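Wrist tracking faults: your questions answered

Jallano project, help pages for people doing the desk sessions

Most of you have heard by now that we had a bad patch in April, when the hand tracking on the paper-handling tasks went wrong and we carried on for longer than we should have before anyone spotted it. 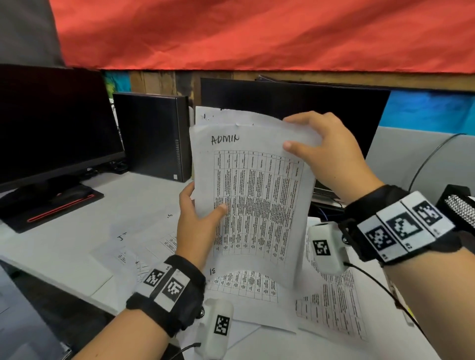

I have had so many kind and worried messages about it that it seemed best to put the answers in one place, where the next person can find them too. If yours isn't covered, do please write. Emmett Ambrose

What went wrong?

The wrist bands carry printed marker tiles, and the software works out where each hand is from the patterns on them. In April one of the tiles on a right-hand band had been put back a quarter turn round after cleaning. The software still recognised it perfectly well, so no warning came up, but it had the wrong idea of which way the wrist was facing. Every so often it would believe that tile over its neighbours, and the recorded hand would flip over and flip back again.

How many recordings were affected?

We went through 978 recordings from that stretch and 792 of them were fine. The rest have been set aside. I know that is a disappointing number if you spent your afternoons sorting other people's paperwork for us, and I am sorry. Your time still counts in full and has been paid as normal.

Was anyone at risk?

Nobody wearing the bands was, no. They only listen, so to speak, and there is nothing in them that moves or pushes. The worry was at the other end. The Grendent arm at our Onuoha workshop learns from these recordings, and during a trial it turned its wrist over very sharply with a sheet of paper in its grip. It was behind its guard and the person running it pressed the stop button straight away, so we lost a sheet of paper and a bit of composure. We treat it as a safety matter all the same, and it went in the log as one.

Why did it take so long to notice?

Partly because paper is such awkward stuff! Sheets bend, they curl over your fingers, they cover a tile just when you'd like to see it, and so we were used to a little jumpiness whenever somebody lifted a stack. When the hand flipped we shrugged and put it down to the paper. The checking tool, Barnuseo, was set to let short jumps through for that very reason. It now flags any sudden turn of the wrist, however brief, and a person has a look at it.

I think I may have been wearing the faulty band. Did I do something wrong?

You didn't. The band was put together wrongly before it ever reached you, and there was no way to tell by wearing it. Two people have asked me this rather anxiously, so please be reassured.

What should I check before I start?

Look at the small numbers on the edges of the tiles and compare them with the card in the band box. They should match the card in order and all read the same way up. Then hold both hands out, turn them slowly over and back, and watch the hands on the preview screen do the same. Give each tile a gentle wiggle as well. If one moves, swap the band and leave the loose one in the tray marked for repair. Please don't press it back in yourself, however tempting it is, as that is how we got into this pickle in the first place.

The cable keeps catching on my papers. Does that matter?

It can do. A tugged cable may shift the sensor on its clip, and then the readings drift, which is a slower and sneakier fault than the April one. Let it trail away from you across the desk with a bit of slack, and if it snags, stop and sort it out. You needn't finish the task first.

Do I need to tidy the desk?

No, please leave it as it is. A desk with loose sheets and the usual tangle of leads behind the screens is what we want to learn from. Just make sure no stray paper has tucked itself under a strap.

What if the preview hand jumps while I'm in the middle of something?

Put down whatever you're holding, say "fault" out loud so it is easy to find afterwards, and end the recording. Then write a line in the session notes saying what you had in your hands. You won't lose pay for a recording that ends early.

Will the set-aside recordings be mended?

Some of them, I hope. We have tried correcting the turned tile on 22 so far and the results look promising, but they will stay out of the training set until they have been checked by eye.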